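Calambres en el tramo final: sodio, ritmo y fatiga muscular
Notas del ponente — jornada técnica del club Grirow, sala 4

Apertura (sin diapositiva)

Empezar por el dato local. En la última edición de la travesía de Wirkberg, 30 corredores pasaron por el puesto médico con calambres. La mayoría los sitúa en la segunda mitad del recorrido, en bajada, y en gemelo o cuádriceps. Pedir que levante la mano quien haya tenido uno en carrera. No comentar casos individuales todavía.

Definir el término: contracción involuntaria, dolorosa y localizada de un músculo que está trabajando o acaba de trabajar. Quedan fuera los calambres nocturnos y los asociados a medicación.

Bloque 1. La hipótesis clásica

Deshidratación y pérdida de electrolitos. Es la explicación que todo el mundo trae de casa. Exponerla con respeto: hay corredores con sudor muy salado que refieren mejoría al tomar sodio. El problema es de localización. Un déficit de sodio afecta al organismo entero, y el calambre de carrera aparece casi siempre en el músculo que más ha trabajado.

Recordar también que estirar el músculo suele aliviar el episodio en poco tiempo, y el estiramiento no repone sal.
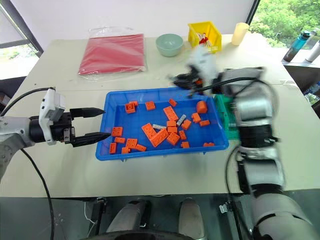

Bloque 2. La hipótesis neuromuscular

El músculo fatigado altera el equilibrio entre dos señales: la excitadora del huso y la inhibidora del órgano tendinoso de Golgi. Con la fatiga sube la primera y baja la segunda. Si además el músculo trabaja acortado, la inhibición cae todavía más. Dibujar el esquema en la pizarra, despacio, dos flechas y una balanza.

Factores que se repiten en los cuestionarios:
Ritmo de salida por encima del entrenado.
Antecedente de calambres en pruebas anteriores.
Daño muscular previo — series duras en los días anteriores.
Poco desnivel negativo en la preparación.

Aclarar que las dos hipótesis pueden convivir. Si preguntan cuál es la buena, responder que la segunda explica mejor lo observado y que la causa sigue en discusión.

Bloque 3. Nuestro seguimiento

Grupo Jurier, plan de preparación para la subida de Gisler. Los corredores anotaron ritmo, ingesta y molestias en cada tirada larga; en total, 270 registros. Insistir en las limitaciones: datos declarados, sin grupo de control, sin análisis de sudor.

Lectura prudente: las molestias se concentran en las tiradas con salida rápida. La ingesta de sodio no separa bien unas de otras. Dejar la tabla en pantalla y callar un momento.

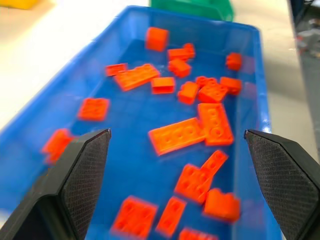

Piezas naranjas en una caja de plástico azul.

Bloque 4. Aplicación práctica

Primer tercio de la prueba a ritmo de tirada larga. Quien no sepa cuál es su ritmo de tirada larga tiene ahí el primer trabajo pendiente.

Fuerza excéntrica de gemelo y cuádriceps, dos sesiones por semana, desde junio. Reducir en los diez días previos a la competición.

Bajadas progresivas: comenzar con 100 metros de desnivel negativo continuo y aumentar cada semana si no quedan agujetas importantes.

Sodio e hidratación según sed, temperatura y tolerancia digestiva. Advertir del riesgo de beber en exceso en pruebas largas — hiponatremia. Esta frase no se recorta aunque falte tiempo.

Durante el episodio: parar, estirar de forma pasiva y sostenida, reanudar andando. Si hay orina oscura, confusión o calambres generalizados, retirada y valoración médica.
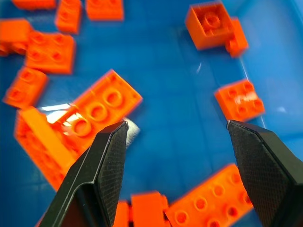 Piezas de distintos tamaños sobre el fondo azul.

Turno de preguntas

Saldrá el magnesio. Respuesta corta: sin carencia demostrada, la evidencia para el calambre de esfuerzo es débil.

Saldrá el jugo de pepinillo. Se ha propuesto un reflejo orofaríngeo; estudios pequeños, resultados por confirmar.

Si preguntan por medias de compresión, remitir a la sesión de material de las 17:30.

Recoger los cuestionarios en la mesa de la salida.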